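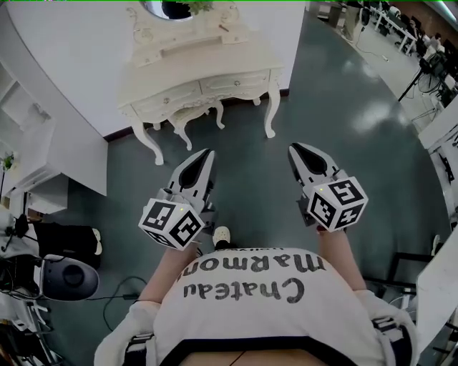

致：Nomvula Hlongwane 女士
报告人：Brian Ondieki
项目：手持夹爪与头部相机比较试验（Randari 项目第二阶段）
日期：2025年11月

一、本阶段的工作范围

按照三月份批准的计划，第二阶段的任务是比较两种手持夹爪的指垫，并且确定头部相机的安装角度。机械臂的部分放在下一阶段，本报告只在第五节简单提到。参加工作的有 Nosipho Cele、Gerrit Msimang 和我本人，Kagiso Adams 负责数据检查。

二、设备情况

目前使用的夹爪是双指结构，左右手各持一个，手指为浅色，内侧贴黑色软垫。每个夹爪的根部装一个白色的标记方块，可见的各面都有黑白方形图案，用来从头部相机的画面里计算夹爪的位置和朝向。夹爪外壳上有一个黄绿色的小指示灯，操作者开始之前要先看一下它。

我们比较的两种指垫，在内部称为 Dundach 垫和 Penby 垫。Dundach 垫比较软，Penby 垫比较硬，表面有细的横纹。两种垫的外形尺寸一样，更换时不需要重新标定，这一点对我们节省了不少时间。

三、试验过程和结果

试验的任务是家具类操作：拉开抽屉，关上抽屉，从抽屉里取出小物品，再放到台面上。选择梳妆台作为对象，原因是它的抽屉拉手是小圆钮，比长条拉手难夹得多。如果夹爪在圆钮上能够稳定，其他拉手一般没有问题。

本阶段一共录制了309段有效操作，由四名操作者完成。主要的结果如下。

拉开抽屉时，Dundach 垫明显更好。软垫可以包住圆钮的一部分，操作者不需要很用力，也不需要反复调整角度。Penby 垫在圆钮上容易滑开，特别是当夹爪从侧面接近的时候。

取放小物品时，两者的差别不大。对于薄的物品，例如卡片和梳子，Penby 垫稍微好一些，Dundach 垫会在边缘处变形，物品有时转动一个小角度。

耐久性方面，Dundach 垫的边角在第三周出现磨损，我们更换了两片。Penby 垫到现在没有更换。

四、相机角度和标记识别

头部相机试了两个角度。较平的角度可以看到更多房间环境，但是双手放低的时候夹爪会离开画面。较陡的向下角度能够把双手、夹爪和前方家具的下半部分都包括进来，代价是家具的上部经常看不全。考虑到夹爪位置是必须有的数据，我们决定采用较陡的角度。

标记方块的识别总体上可靠。还存在的问题有两个。第一，手腕转动较大时，前臂或者袖口会挡住方块的一部分，识别会短时间中断。我们已经请操作者把袖口整理到手腕以上，情况有改善，但没有完全解决。第二，场地的地面是深色亮面，顶灯在上面有较强的反光。当方块和反光区域重叠时，Kagiso Adams 发现位置数据有轻微的跳动。她建议改用固定曝光，这个设置已经写入 Engebretsen 控制程序，正在检查效果。

五、延误和需要您决定的事项

原计划本阶段结束时完成一次机械臂上的初步重放，现在没有完成，推迟到下一阶段的开始。延误的责任在我，我对标记识别问题需要的时间估计不足。

请您考虑下面两件事：

1. 是否同意以 Dundach 垫作为主要方案，同时保留一套 Penby 垫用于薄物品的任务。
2. 是否同意在现有预算内，从差旅一项转出一部分，用于购买备用指垫。具体金额由 Gerrit Msimang 另外提交。

六、下一阶段计划

先完成固定曝光的检查，然后增加两种不同拉手的家具，再进行机械臂重放。重放时使用和手持夹爪相同的手指和指垫，这样两边的结果可以直接比较。Nosipho Cele 正在整理操作说明，完成后会和原始数据的目录一起发给您。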